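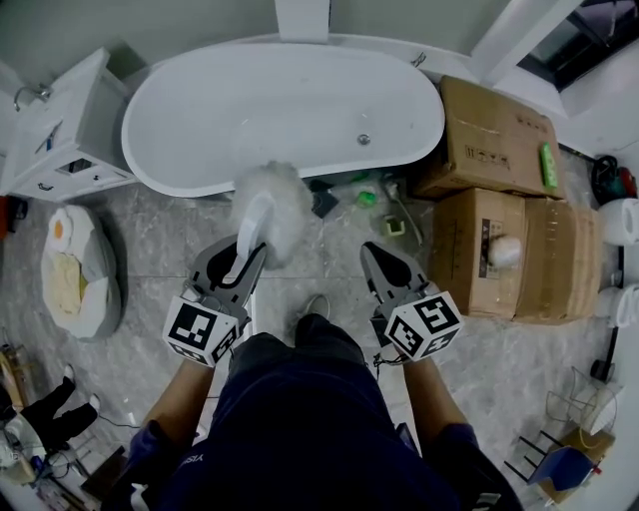
Search the site Search for: Go

Playtesters wanted for Purncombe, a co-op adventure game

We're a small studio called Zulton, and for the past while we've been building Purncombe, a cosy two-player adventure about a pair of ferry operators who keep a river town running through a very long winter. It's close enough to finished now that we'd love some fresh eyes on it (ours are well and truly tired!), and that's where you come in.

We're looking for 84 people to play the first three chapters at home over a couple of weeks in February, then tell us what you thought. You don't need to be an expert. In fact we'd be very glad to hear from people who mostly play with a partner, a kid or a flatmate on the couch, as well as those of you who've finished everything going and have strong feelings about inventory screens.

What you'll be doing

You'll play for six hours or so in total, in whatever chunks suit you, and fill in a short diary after each sitting. There's one group chat at the end, by voice or text - whichever you find more comfortable. Testers in our last round, for the racing game Durkia, wrote us around 3,000 comments and we read every one of them with a pot of tea going.

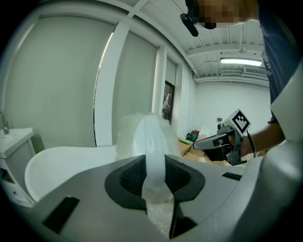
What we can offer

Each tester gets $280, a free copy of the finished game and their name in the credits, spelled however they like. You'll also get first go at the Tănase chapter, a favourite of everyone here, and we won't be showing it anywhere else before launch.

How to apply

Send a few lines to Oratile Sithole, our playtest coordinator, through the contact form. Tell us what you play on, who you'd play with, and the last game that made you laugh out loud. You'll need to be 18 or over and have a PC and two controllers. Applications close 13/09/2024, and we'll write back to everybody, whatever the answer.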